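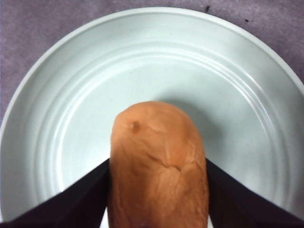
# Manteau en laine des années 60 : comment le porter en plein hiver sans avoir froid ni l'air déguisée ?

**Houda Sqalli** – 5 décembre 2024

Bonjour à toutes et à tous ! Je vous lis depuis longtemps sans jamais oser écrire, alors soyez indulgents si je m'étale un peu. J'ai trouvé sur Clikley un manteau Vieira absolument ravissant, vert bouteille, évasé à partir de la taille, avec un petit col rond et de gros boutons recouverts. Je l'ai payé 90 euros, ce que je ne fais jamais pour un vêtement d'occasion, mais j'y pensais depuis le mois de juin et j'ai fini par craquer.

Il me va très bien (ouf !), seulement j'ai deux soucis. D'abord les manches sont trois-quarts, et chez nous à Brulach le vent s'engouffre partout. Ensuite, dès que je mets mes bottines et mon écharpe habituelles, j'ai l'impression de sortir d'une pièce de théâtre. Ma sœur me conseille de faire rallonger les manches, mais j'aurais trop peur d'abîmer la coupe. Et puis il sent un peu l'armoire, pas franchement mauvais, disons une odeur de vieux tissu. Comment feriez-vous ?

---

**Niamh McGrath**

Bonjour Houda, et bienvenue ! Surtout ne touche pas aux manches. À l'époque, ces manteaux se portaient avec des gants longs, et c'est encore ce qu'on a trouvé de mieux. J'en ai une paire en laine bouillie qui monte presque jusqu'au coude, je la glisse sous la manche et plus un souffle ne passe – en plus, c'est très joli quand on lève le bras pour attraper la barre du bus. Si tu n'en trouves pas, des mitaines longues par-dessus des gants fins font très bien l'affaire.

Pour la chaleur, je mise tout sur ce qu'il y a dessous : un col roulé fin en mérinos, puis un gilet sans manches qui ne gonfle pas aux épaules. Un gros pull, j'ai essayé avec le mien, et j'étais tellement boudinée que je ne pouvais plus croiser les bras !

Quant au côté déguisement, garde une seule pièce ancienne à la fois. Avec un jean droit, des bottines toutes simples et une grande écharpe unie (beige, gris, ou un bordeaux qui serait superbe avec ton vert), tu verras que le manteau se fond très bien dans la rue. Je laisserais au placard le béret, le sac rigide et le foulard noué sous le menton, du moins les premiers temps. Après, on s'enhardit, et un jour on met le béret quand même.

Pour l'odeur, suspends-le dehors à l'ombre par temps sec, sur un cintre large, et recommence plusieurs jours de suite. Si ça persiste, confie-le à un pressing qui a l'habitude des pièces anciennes, en lui montrant bien les boutons.

---

**Ciarán Horgan**

Prends une doudoune, franchement c'est plus chaud. Joli manteau sinon.

---

**Gearóid Mulligan**

Je me permets d'ajouter un mot, ayant hérité de quelques manteaux de ma tante que ma femme porte tout l'hiver. Regardez du côté de la doublure ! Sur le sien, elle était en acétate très fin, et une couturière lui a ajouté une couche de flanelle entre la laine et la doublure, uniquement dans le dos et sur la poitrine. La ligne n'a pas bougé et elle ne frissonne plus en attendant le train. Demandez un devis avant, les prix varient énormément d'un atelier à l'autre.

Je suis d'accord avec Niamh pour l'écharpe unie, mais un peu moins pour le béret – ma femme en porte un avec des baskets et c'est charmant. Pensez aussi à passer une brosse à vêtements le soir, toujours dans le sens du poil, et à vérifier sous le col s'il n'y a pas de trace de mites.

---

**Houda Sqalli**

Merci infiniment, je ne m'attendais pas à autant de gentillesse ! Le manteau est déjà pendu sur le balcon et je pars à la chasse aux gants longs. Gearóid, la flanelle me tente beaucoup, je vais me renseigner. Ciarán, j'ai déjà une doudoune, mais merci quand même :)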